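Ticket 1352 – Panier ajouré Fluvik, la brosse ne tient pas dedans
Statut : résolu
Ouvert par : Nahom Sisay
Catégorie : rangement salle de bains

Bonjour,
J'ai commandé le petit panier à anse de la gamme Fluvik pour ranger mes affaires de coiffure. Les élastiques et les pinces y vont très bien. Ma brosse, non : couchée, elle dépasse ; debout, manche en bas, elle fait basculer le panier dès que je touche l'anse. J'ai essayé de lester le fond avec un savon, même résultat. Je joins une photo de la brosse bleu pâle avec le panier blanc derrière. Existe-t-il un modèle plus haut ?

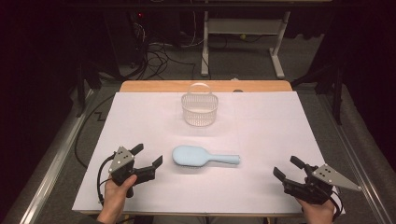 Kavinda Fakir : Bonjour, le modèle court est prévu pour les petits accessoires, et une brosse à tête large y sera toujours instable. Deux possibilités. Soit vous posez la brosse tête en bas avec un poids plus lourd du côté opposé, soit vous passez au panier haut, référence 384, qui a la même anse. L'échange est possible jusqu'à mercredi si le panier n'a pas servi dans la douche.

Nahom Sisay : Il n'a pas servi dans la douche. Tête en bas avec un flacon en face, ça tient, mais l'anse gêne. Je préfère l'échange.

Kavinda Fakir : C'est noté, bon de retour 1677 envoyé par courriel. Retirez les élastiques avant l'envoi.

Nahom Sisay : Panier haut reçu, la brosse tient debout. Vous pouvez fermer.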